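Working Alongside Two Arms: Rules for the Shared Bench
Course handout 4, Practical Robotics, Rostbridge

Welcome to the part of the course I look forward to most every year! You've done the kinematics, you've done the safety lecture with the slightly alarming slides, and now you get to put two arms on one table and ask them to behave. It's wonderful when it goes well, and good rules are most of the reason it does.

Please read the whole handout before your first session in Room 18. The questions at the end come up in the oral.

Why two arms need their own rules

With a single arm, you draw its reach on the bench and stay outside the line. Put a second arm opposite and the two reaches overlap, usually just where you want to place the object. We call that overlap the shared zone. Each controller knows its own joints very well and knows nothing of its neighbour unless you tell it, so the shared zone has to be written down, agreed and programmed in before anything moves.

Tools make it trickier. A pen or marker changes the outline of the gripper, and plenty of students (me included, back in the day) have planned a lovely path for the fingers and forgotten what was sticking out beside them. Cables count as well. Treat the arm, gripper, tool and cable as one body, and give that body a margin.

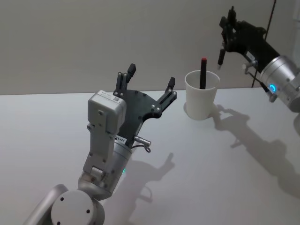 Rocío Prieto wrote in the margin of last year's notes that the margin should be measured again after every tool change, even when the new pen looks the same as the old one. She's right, and I've moved it into the rules below. Two pens from the same box can sit at different heights in the holder, and a small difference at the clamp matters a great deal when the tip is meant to hover just over a surface.

The bench rules

Rule one: one person holds the stop. That person doesn't type, doesn't adjust the object and doesn't chat. Swap over as often as you like, but say it out loud when you do.

Rule two: clear the bench of everything the task doesn't use. Mugs, phones, spare screws and your notes go on the side shelf.

Rule three: name the arms from the operator's side, left and right, and write the names on your run sheet. Half of all the muddles I've seen began with two people using "left" for different arms.

Rule four: measure the tool offset after every change and enter it in the Hultik log before you enable motion. If you skipped the log, you skipped the measurement, as far as I'm concerned.

Rule five: first run at slow speed, with the object in place and the tools capped or raised. Full speed comes after a complete slow run with no stops.

Rule six: only one arm enters the shared zone at a time until your tutor has signed off the joint path. In the Wekirico planner you set this with the zone lock. Leave it on by default.

Setting up the cup task

The cup task is our standard exercise because it's cheap, light and surprisingly demanding. A paper cup forgives nothing in the way of sideways force, and you'll learn more from a dented one than from an hour of simulation. Work through the steps in order.

1. Put the cup upright on the bench and note its position on the run sheet. If you move it, write the new position down as well.

2. Send both arms to their rest poses and look along the bench from the operator's side. Check the space between each gripper and the cup, and then check again for whatever the gripper is carrying.

3. Look under each gripper and note where the tool tip points. With a pen on one arm and a marker on the other, record them separately, each with its own offset and its own height above the table.
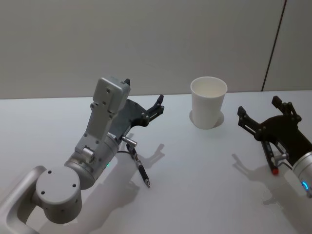 4. Enable the left arm only, run its approach at slow speed and bring it back to rest. Then do the same with the right.

5. Call your tutor over for sign-off before you release the zone lock. Bring the run sheet and the log, please!

Writing it up

Hand in one run sheet per pair. I want the offsets, the order of entry into the shared zone and a note of every stop, including the ones you pressed out of nerves. Those are good stops and they never lose you marks. Save your path file as task 3013 in the Urquijo folder, and put both names in the header.

Questions for the oral

Which parts of the arm does your margin cover, and how did you measure it?

What happens in your program if the right arm asks for the shared zone while the left is still inside it?

When would you refuse to release the zone lock, even with a clean slow run behind you?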